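Shanthi Munshi
Linen sorting notes, Flestdale guest house. Thread, 1/6

2/6
Washer is a Werus, set to 60. Blues go in on their own. Mixed loads turned the pillowcases gray twice in July, so that ended.

3/6
Drying: 56 minutes, medium. Longer sets the creases and you pay for it at the table. Pull cloths while slightly damp if you plan to iron.

4/6
Folding order: flat pieces first, then anything that knots. A knot in the middle means the piece was spinning with something long. Undo it by hand before you pull on the corners. Pulling first tightens it and stretches the weave.

5/6
Blue cloth, before folding. Long creases on the diagonal, dark bunch near the middle. Frayed edge on the short flap, so it goes in the mending pile after.
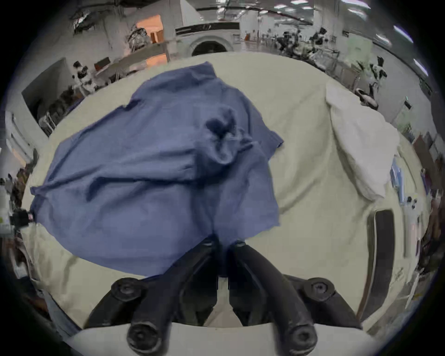

Blue one on the cream table, white stuff toward the back. 07/08/2023

6/6
Mending rule: fraying gets a zigzag stitch, then one more wash before it returns to the shelf. Holes go to rags. Tahsin Debnath asked about starch: no, not on anything blue.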